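Posted in July
By the Wikcombe kitchen table

It started with the tablecloth, as so many of my Thursdays do. I bought the sage-green one at the Elow market for a birthday tea, and it has been on the table ever since, long after the cake. It has thin white lines in big squares all over it, and I have caught myself lining up the butter dish with them while the kettle boils.

Anyway, I had promised to sort out our shelf at the hall before the summer lunch. We have had the use of that shelf since 1997, and I do believe a few of the things at the back of it date from then! There were napkin rings, a fondue set missing its forks, and 23 jam jar lids without a single jar to go with them. I put the kettle on and sat down with the lids for far too long.

My rule for sorting is an old one from my mother – take out a few things at a time, put them on a clean cloth and decide about those before you fetch any more. It is slow going, but it does mean you can still eat supper at the table. I keep the front half clear for my elbows and my list, and everything waiting to be dealt with goes toward the back.

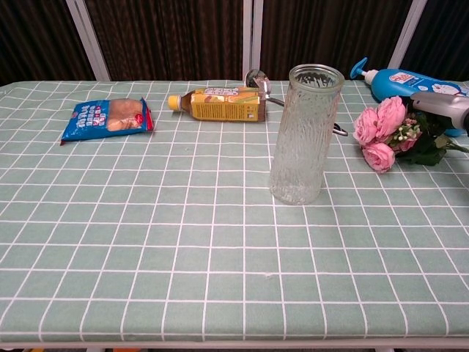
Wikcombe Thursday Lunch Club – Kitchen and Tables

The ladle is staying, of course, because you cannot serve soup to a full hall with a teacup (we tried). The flowers are artificial and will go out on the lunch table with the vase, and the blue pump bottle can live by the sink. As for the snack packet and the bottle with fruit on its label, I am putting both in the raffle basket, where I expect they will be the first to go. Next week I start on the tea towels.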